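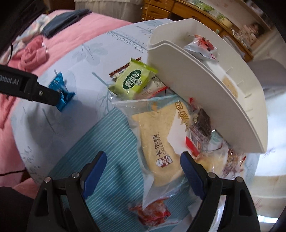 Como preparar o cavalo para a primeira prova de apartação

Quando inscrevi a Skenenia na primeira prova, passei dois meses a treinar como uma doida e dediquei exatamente uma noite a pensar no resto: viagem, água, papéis, aquecimento. Foi um disparate! Chegámos lá com uma égua bem treinada e uma dona em pânico. Desde então fui afinando um método e, como me pedem muitas vezes a lista, fica tudo aqui escrito.

Duas semanas antes

Nesta altura já não se ensina nada de novo. Se o cavalo ainda não para direito, não é em catorze dias que vai parar (e se insistirmos, chega lá farto de nós). Faço sessões curtas: uns círculos a galope largo, transições, paragens e recuos, e trabalho com gado só duas vezes por semana. Escolho novilhos calmos, deixo a égua ler o animal e acabo assim que ela faz uma boa viragem. Custa imenso desmontar quando está a correr bem, eu sei.

É também a altura de chamar o ferrador. Prefiro que os cascos sejam feitos uns dez dias antes e nunca na véspera. A minha Skenenia fica sensível nas mãos logo a seguir à ferragem, e descobri isso da pior maneira.

Papéis: passaporte do cavalo, vacinas, seguro, confirmação da inscrição. Ponho tudo numa capa de plástico e a capa vai no porta-luvas. Liguem ao secretariado a confirmar o que pedem à entrada, porque de recinto para recinto muda.

Na véspera

Carrego o reboque à tarde, com luz. A minha ordem é esta:

Sela, duas mantas e a cabeçada de sempre (não estreiem embocaduras numa prova, por favor)
Proteções para as mãos e para os pés, mais um par suplente
Feno de casa, em rede
Dois baldes e um bidão com água de casa
Escovas, limpa-cascos, toalha velha
Chapéu, camisa lavada, botas
Comida para nós!

A água de casa parece mania, mas a égua torcia o nariz à da torneira do recinto em Brivdale e passou meio dia sem beber. Agora misturo: primeiro balde só de casa, segundo metade e metade, e por aí fora.

A viagem

De minha casa a Brivdale são 200 km. Paro a meio, abro a porta lateral, ofereço água e espero um bocadinho antes de arrancar outra vez. Não a descarrego na berma, é confusão a mais. Tento chegar com tempo para ela andar à mão, ver as bandeiras, ouvir o altifalante e cheirar tudo o que lhe apetecer.

O aquecimento

Quem me arranjou esta parte foi o Gerd Frerichs, que me viu a galopar sem parar no picadeiro de aquecimento e me perguntou se eu queria correr a prova ali mesmo. Passei a fazer 22 minutos: começo a passo com rédea comprida, depois trote, galope para as duas mãos e, no fim, três ou quatro paragens. O que sobrar até à chamada é a passo. Se a égua estiver muito acesa, junto mais círculos grandes, sempre devagar.

Aproveitem também para ver as vacas. Quando o lote entra, fico junto à vedação e decoro duas ou três pela cor ou por uma mancha na cara, e guardo uma de reserva para o caso de alguém usar a minha.

Dentro da arena

São dois minutos e meio que passam a voar. Entrem no rebanho a passo, sem pressa nenhuma, e empurrem o gado com calma. Separada a vaca, baixem a mão da rédea, sentem-se bem fundo e deixem o cavalo trabalhar. Para largar, esperem que a vaca pare ou se vire para o outro lado, senão há penalização. Na minha primeira prova fiz 65 pontos e saí de lá contente como se tivesse ganho a taça.

Depois

Desaperto a cilha, passeio-a até a respiração acalmar, dou água aos golinhos e passo a mão pelos quatro membros à procura de calor ou inchaço. No dia seguinte, campo e descanso. Em novembro voltamos a Brivdale, e desta vez o ferrador já está marcado.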